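Skokwood öffnet Demonstrationssammlung aus der Simulation: 2.382 Beispiele zum Aufräumen am Tisch

Stift greifen, anheben, in den Becher stellen: Was am Schreibtisch kaum jemandem auffällt, ist für einen lernenden Roboterarm eine richtig schöne Aufgabe. Das Team von Skokwood hat dafür in den vergangenen Monaten Beispiele gesammelt und stellt die Sammlung im Juli unter dem Namen Dollow für Hochschulen und Forschungsgruppen bereit.

Dollow umfasst 2.382 Demonstrationen, alle in der Simulation aufgenommen. Eine Person steuert den virtuellen Arm von Hand, das System zeichnet Gelenkstellungen, Greiferöffnung und Kamerabilder auf. 963 Aufnahmen drehen sich um Stifte und Stiftebecher, 929 um das Verschieben und Umstellen von Gläsern. Der Rest verteilt sich auf gemischte Tische, auf denen mehrere Dinge im Weg stehen können.

»Wir haben mit einem einzigen Tisch und einem einzigen Stift angefangen und waren nach zwei Tagen völlig begeistert, wie verschieden Menschen dieselbe Bewegung ausführen«, sagt Archana Gautam, Projektleiterin bei Skokwood. »Die eine kommt steil von oben, der andere nähert sich von der Seite und korrigiert dreimal. Genau diese Vielfalt wollten wir im Datensatz haben — auch die Korrekturen.«

Zwischen den Aufnahmen wechseln Böden, Wände, Tischoberflächen und die Lage der Gegenstände. Besonders viel Arbeit steckte in durchsichtigen Objekten, durch die der Hintergrund verzerrt zu sehen ist. Sem Vermeulen, der die Szenen aufgebaut hat, überarbeitete die Darstellung der Gläser mehrfach: »Ein Sektglas vor einem gemusterten Boden ist für die Bilderkennung ein herrlich gemeiner Fall. Davon kann ich gar nicht genug bekommen!«

155 abgebrochene Versuche liegen in einem eigenen Ordner, jeweils mit einem kurzen Vermerk zum Grund des Abbruchs. Sie zählen nicht zu den 2.382 Demonstrationen und eignen sich zum Testen von Verfahren, die Fehlgriffe früh erkennen sollen.

Am Freitag um 14 Uhr führt Kirsty Waaka in einer offenen Online-Sprechstunde durch Dateiformat und Steuerung. Wer mag, kann dabei selbst eine Demonstration aufnehmen. Eine Anmeldung ist nicht nötig, den Zugangslink verschickt die Pressestelle auf Anfrage.

Pressekontakt: Yogesh Singhal, Skokwood

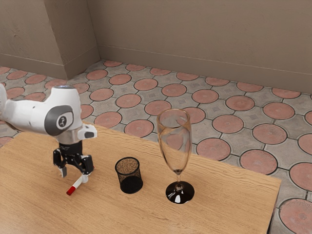

Simulierte Tischszene mit Roboterarm, Stift, Stiftebecher und Sektglas. Abbildung: Skokwood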